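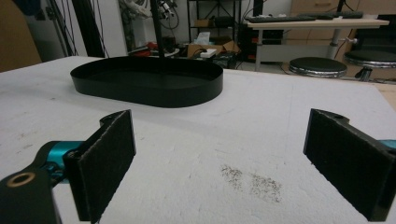
Lowther Manipulation Club / Student Projects / Join Us

Call for participants: spring build team and demonstration crew

We are looking for students to join the Resel project, which has been trying to teach a machine to tidy up after people who don't. Applications open in February and close when the sign-up sheet is full or falls off the door.

What the project is

Resel is a club entry for the Fostberg, the tabletop handling contest we go to every spring. Teams get a set of ordinary objects and a flat surface, and a robot has to put the objects where they belong. A five-year-old can do this well and a second-year engineering student can do it if asked twice. Our robot came in near the bottom last year, ahead of a team whose van broke down.

Most of our training material comes from people doing the job by hand with a gripper tool that has a camera on it. You hold it, you squeeze, you pick the thing up, you put the thing down. Then you do it again. The robot learns from the recordings, including your bad habits, so we would like people with good ones.

Who we need

Demonstrators. No experience required. You will work at the white foam table with the gripper, black fingers, felt-like pads and all, and you will become closely acquainted with a black oval tray. We ask each demonstrator for 20 clean recordings a session. A clean recording is one where you didn't stop halfway to answer a text. Left-handers are very welcome, as the current data suggests they don't exist.

Hardware people, two of them. You should be able to tell a metric screw from an imperial one before you have stripped it. Duties include replacing finger pads, routing cables, and re-routing cables that were routed by the last hardware person. If you have used a 3D printer and still like it, say so.

Someone for the training code. Python, some patience, and a willingness to look at a graph going the wrong way without taking it personally. We run Prendance, our own set of scripts, written over several years by several people who didn't speak to each other. There are comments. A few of them are about the code.

One data wrangler. You watch recordings and label them good, bad or "what was that." It's the dullest job on the list and the one that makes the biggest difference to how the robot behaves. Headphones recommended.

What you get

Course credit if you are in the robotics minor (talk to Getsemaní Arriaga before you register, please, and not after). Everyone else gets their name on the contest entry, a key card, a seat on one of the round stools and a share of whatever snacks survive. Demonstrators also get a $20 campus store credit for each completed block of sessions. It isn't a salary, and we have been asked to stop calling it one.

The time it takes

Regular meetings are Thursday at 6:30 p.m. in the club workshop. Demonstrators book their own slots, 44 minutes each, a length arrived at by watching when people start throwing things. Build team members should expect two evenings a week, and more than that right before the contest. If you have a lab course that eats your evenings, take the data job, because you can do it from home in whatever you slept in.

Room rules

Long hair tied back. Closed shoes. No drinks on the foam. It marks if you look at it sharply, and it has seen enough already. If you move the tray between recordings, write it in the log. If you move the camera settings, write it in the log and then come find us, because we'll want to talk.

How to apply

Send a short note to the club desk with your name, your year, the role you want and the hours you can do. Add one paragraph on something you built, fixed or broke. Broken is fine. Nazareno Melis reads all of these and prefers the broken ones. No resumes over a page, no cover letters about a lifelong passion for grippers.

We have 52 demonstrator slots to fill before the contest and will take first-timers for any of them. Build and code applicants will be asked in for a trial evening, where you will be handed a small problem and the wrong size of wrench.

Questions about access, scheduling or credit go to Getsemaní at the club desk. Questions about why the robot did that can be raised on Thursday.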